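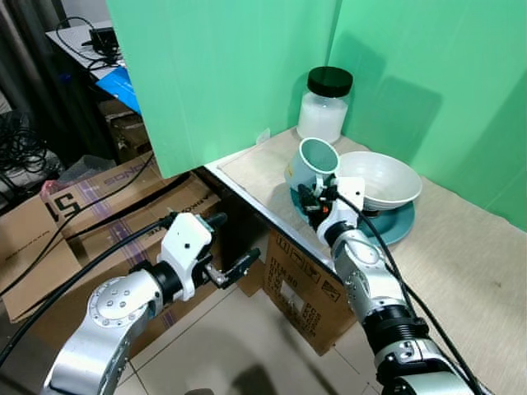
Grovville Robotics Club - Tandari Project FAQ

What is the Tandari project?

Tandari is the club's two-arm table project. Members work on getting a pair of robot arms to handle ordinary dishes: picking up a mug by the body or the handle, moving a bowl, putting things down on a plate without knocking the rest over. It runs alongside the Saturn-size wheeled robots the club is better known for, and you can be in both.

Do I need to know how to code?

No. Coding is part of it, but so is setting up the table, driving the arms, checking cables, labelling recordings and writing up what went wrong. Most new members start on setup and recordings and pick up some Python along the way.

How old do I have to be?

Members must be at least 14. Anyone under 17 needs a signed form from a parent or guardian before their first session. Forms are at the front desk.

What does it cost?

200 dollars for the term, which covers insurance and your share of parts. There is a reduced rate if you are joining from the Istumcombe program. Please ask before you pay, as we can't refund the difference later.

How many people are in a group?

Up to 8. If the group is full we will put you on the list for the next term.

What do I do at a session?

You get a task card, for example "mug onto plate" or "bowl and plate to the left side". You lay out the dishes, run the task with both arms, reset and go again. Halfway through you swap jobs with your partner. Expect plenty of resetting. We also change the layout between runs - different dishes, wider gaps, things closer to the front edge.
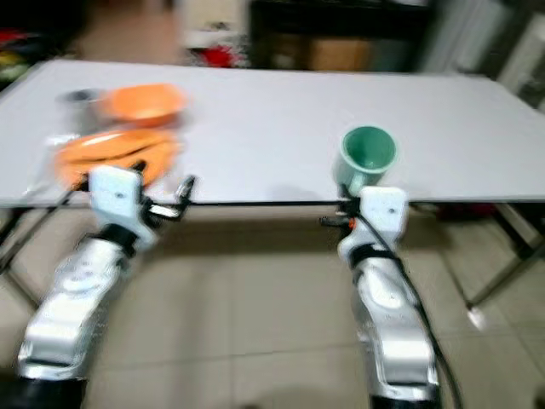 Can I bring dishes from home?

Yes, if you don't mind them getting scratched or chipped. Mugs with handles are the most useful. Please leave out anything with a sharp edge and anything taller than the jar we already use. Write your initials on the bottom.

Is it safe to stand near the arms?

Stay behind the tape while the arms have power. One person at each station keeps a hand near the stop button and does nothing else. Tie back long hair and take off lanyards and loose bracelets. Closed shoes are required.

What happens if something breaks?

Stop the arms, tell a leader, and sweep up once the power is off. Nobody is charged for a broken bowl. If a gripper pad is torn or coming loose, note it in the log so it can be replaced before the next group.

Is there a competition?

The Yeom Challenge is in June. Teams get 9 minutes at the table and are scored on the number of items placed correctly. Entering is optional, and you can stay in the project without it.

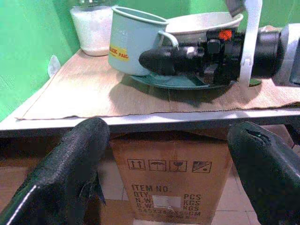
J. Yeom
Tandari project lead

(No connection to the Challenge, the name is a coincidence.)

A few more questions that come up by email:

Can I miss a week?

Yes. Let your partner know, so they can be paired with someone else.

Can I use the recordings for a school project?

Usually. Send in a short note saying what you need and which class it is for. Credit the club in your write-up, and check that no other member's voice is in the file.

Do you lend out the arms?

No, they stay at the club. The practice simulator runs on most laptops and you can install it at home.

When does sign-up open?

The term list opens in January and again in July. Current members get first pick of their time slot.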